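# Kapitel 8: Zwei Arme, ein Getriebe

Bis hierher hast du beim Basteln vermutlich immer eine Hand frei gehabt (meistens die mit dem Kaffee). Damit ist jetzt Schluss! In diesem Kapitel lassen wir zwei Arme gemeinsam an einem kleinen Getriebe arbeiten, und ich gebe gleich zu: Mein erster Anlauf in der Gemeinschaftswerkstatt Onora hat mich einen ganzen Oktober gekostet. Schuld war ein Koordinatensystem, das ich beim rechten Arm gespiegelt hatte. Blöder Fehler, aber lehrreich.

Als Übung nehmen wir zwei Stirnräder aus Kunststoff, ein kleines und ein großes, dazu ein Stück Aluprofil als Auflage und ein Tuch als Unterlage.

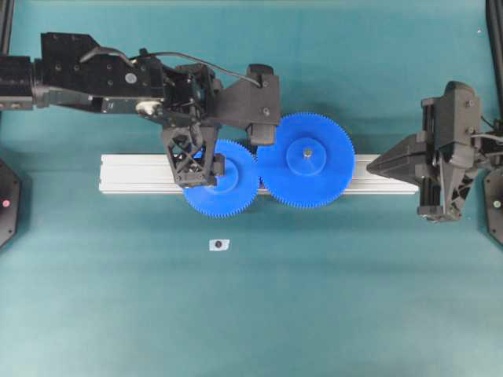
Die Schwierigkeit steckt im Zahneingriff. Liegt ein Zahn auf einem Zahn, hilft Drücken überhaupt nichts, da muss das Rad ein winziges Stück gedreht werden, und genau diese Bewegung programmieren wir in Abschnitt 8.2. Vorher kalibrieren wir beide Arme auf einen gemeinsamen Nullpunkt. Stell die Geschwindigkeit dafür bitte auf 500 Schritte pro Sekunde herunter, auch wenn es dich juckt!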